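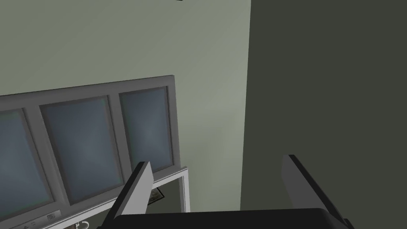

Open Day FAQ

When and where is it?

30/10/2024, Hepburn building, ground floor. Doors open at 3 and the last demo goes on when the line runs out or we do. Parking is in the Pisgate lot. The machine takes coins and dislikes most of them.

Do I need a ticket?

No. The demo room has seats for 112, though, and in May we filled it, so come early if you care about sitting down.

What will I see?

Mostly Stonus, our two-armed robot, working in a simulated room on the big screen. You get the view from the robot's own body, looking out over its shell, which takes a minute to get used to. Several people in May tilted their heads. It does no harm.

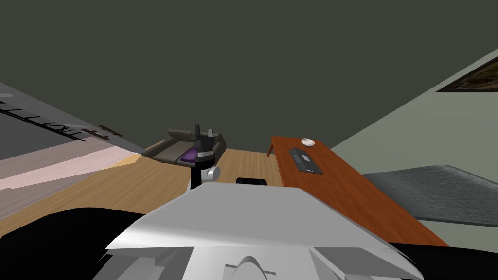 Ivard College Robotics Club | Open Day pages

Is the room real?

No, it's all computer-rendered, sofa and purple cushion included. Nobody may sit on it.

Why a simulation?

A dropped bowl costs us nothing. We have a small budget and a long history with bowls.

Can I drive it?

Yes. Each visitor gets six minutes at the controls, with a club member at your elbow. You move one arm first, then both if you're feeling brave. Most people find the second arm has opinions.
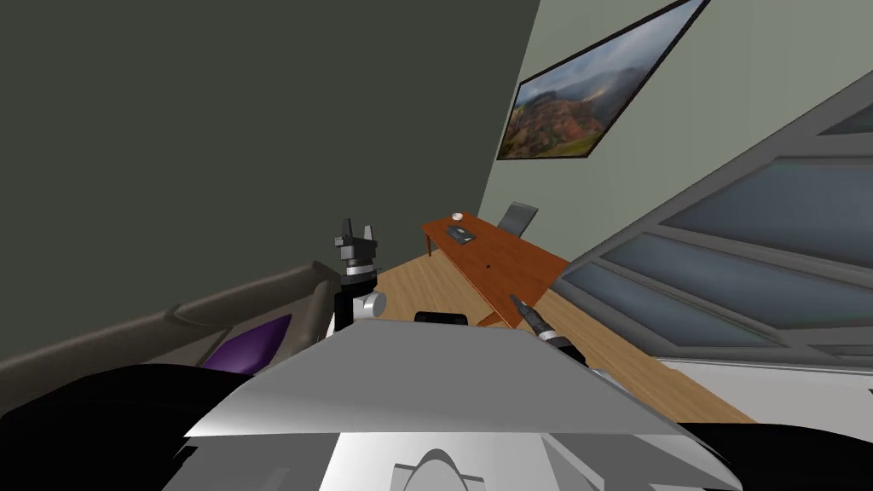

Small kids tend to do better at this than their parents, and we have stopped trying to soften that for the parents. Children under 6 need a grown-up next to them.

What if I crash it?

We press reset. There's no bill and no form. If you manage to get an arm somewhere we've never seen one go, please call one of us over before you touch anything else.

Why is it so slow?

We set the speed low for visitors. It's also slow when we drive it, but then we call it careful.

Will there be food?

Coffee and cookies in the hallway. Please keep both away from the keyboards.

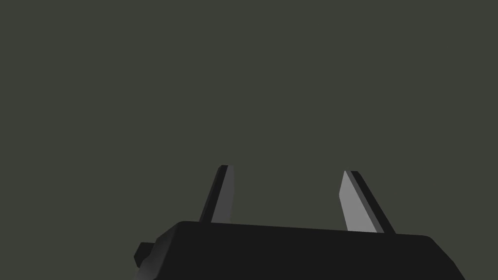 Stonus, gripper open, nothing in hand.

Can I join the club?

Please do. You don't need to know how to code. Sign the sheet by the door, and write your email so we can read it this time.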